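Folding screen

A folding screen is a freestanding piece of furniture made of two or more upright panels joined by hinges. It is used to divide a room, block draughts, give privacy or hide a doorway or work area. Because the panels stand at an angle to one another, the screen supports itself and needs no base or wall fixing.

History

Folding screens were made in China well over a thousand years ago, at first as heavy wooden pieces placed behind a seat of honour. The form spread to Korea and Japan, where lighter screens of paper stretched over a wooden lattice became common. Japanese makers replaced leather or cord ties with paper hinges, which allowed a painting to continue across the panels without a break.

Lacquered Chinese screens reached Europe in quantity during the seventeenth century. European workshops soon made their own in leather, canvas, wallpaper and wood. By the Victorian period the screen was an ordinary household article, and covering one with pasted scraps was a popular pastime.

Construction

Most modern screens have three or four panels. A panel may be solid timber, a veneered board, or an open frame filled with fabric, cane, paper or slats. Solid panels block more light but are heavier to move. Colour can differ noticeably between wooden panels, even within a single screen, as each one catches the light at its own angle.

Three types of hinge are in general use:

Butt hinges, which let neighbouring panels fold in one direction only.
Double-action hinges, which fold both ways and allow the screen to be reversed.
Fabric or leather straps, found mainly on light screens and on older work.

A screen opened completely flat is unstable. Makers usually advise a zigzag arrangement. The small maker Oltmanns supplied felt pads for the feet of its timber screens, and the Vonoso range used adjustable glides for uneven floorboards.

Household use

In houses and flats, screens are used to separate a sleeping area from a living room, to form a changing corner, or as a backdrop to a table or chair. The designer Vasylyna Kravets, in notes for the furniture firm Lundico dated 07/07/2020, recommended leaving a gap of 50 centimetres between a screen and any furniture in front of it, so that the panels could be folded without shifting the furniture. She also favoured plain wood grain behind patterned cloth. 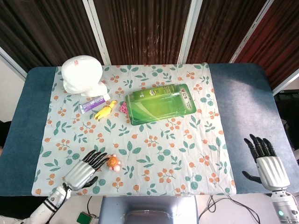
Care

Wooden screens are dusted with a soft dry cloth along the grain. Direct sun fades both timber and fabric, and panels left beside a heater may warp. Loose hinge screws should be tightened before the screen is moved. Painted paper screens are best stored folded and upright in a dry cupboard, with tissue between the panels.

See also

Room divider
Fire screen
Shoji
Coromandel lacquer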